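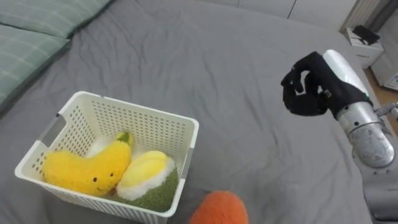

Waraporn Pongsiri
9 Sep 2023

Today I finally made a rule for the plush toys. Every morning they go off the bed and into the white basket with the small holes. Every evening my daughter may choose 2 to sleep with. The others stay in the basket.

The banana is her first love. It has a little smiling face and she talks to it more than to me.

The other one in the basket is harder to explain to guests. At home we say it is the durian, but my neighbor in Votville was sure it is some kind of flower. Please vote, I want to win this one.

And the carrot is always the last to go in. I don't know why, it is not a big carrot.

Small tip about the basket: I bought it for the bathroom, but plastic is easy to wipe and the air goes through the holes. Before, we used a fabric bag from Bright and everything at the bottom was forgotten until November.

Somebody asked about the sheet. It is the gray fitted one, I got it when we moved to Revville. It makes wrinkles as soon as a person looks at it - I stopped ironing it. The green checked pillows came later and I think they go well together.

For washing the toys I use a net bag, 40 degrees Celsius, short program, then 5 hours on the balcony. The fuzzy ones need longer. Do not put them in the dryer, I lost a very nice strawberry like this.

She chose for tonight already. Banana, and banana's friend.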